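25 July 2022

Second day of the Natau trial and I am no nearer to liking it. Luminița wants a page from me before she signs anything, so I am writing down what I think while I still think it.

The rep is Nathalie Vandenberghe, who came over from Wullham with the thing and is perfectly pleasant. She calls it a service. You pay by the month, they bring the two arms, set them up on your own table and teach them your job. I asked what happens if the job changes. She said they come back and teach it again. I asked who pays for that and got a long answer with no number in it. Marius was nodding all the way through, but Marius nods at everything with a cable on it.

We spent the morning on the screwdriver work. I had asked for this one on purpose, as it is the dull bit that Maricica does at Floderia all day long and the bit the brochure makes most of. One arm on the side of the block, the other coming down on top with the driver. It looks very clever. I caught myself leaning in like a child at an aquarium, which annoyed me.
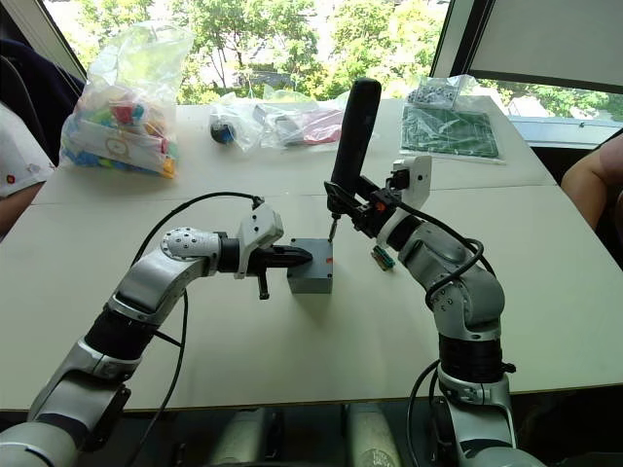 But I kept wanting to know what I was being shown. Nathalie chose the block, she chose the tool and she chose where everything sat on the table. Our parts at Floderia arrive in a heap, and half the bother is picking out the right one and turning it the right way up. When I said so, she told me the sorting was "on the path for August". I wrote that down with the word path underlined.

Then the money. The starter plan covers 500 cycles, and I had to ask twice what a cycle was. It is one go, whether or not the go comes to anything. Maricica gets through nearly that many in a shift, and she doesn't send a bill for the ones she drops. The notice period is 6 months. Irina found that on the back page, in the small type, and slid it across to me without a word.

To be fair to them - and I did say I would be - the arms are quieter than I feared and I never once felt I ought to step back. The place by the window suits them. And the people at Pîrvu have kept theirs for 33 weeks, though when I rang, all they would tell me was that it was "settling in".

I have asked for 2 things before we go further: a run with our own parts, tipped out of our own box, and a price for the second round of teaching. Nathalie said she would need to check on both. Luminița thinks I am being hard on her. Must ring Pîrvu again tomorrow and try to get the foreman this time.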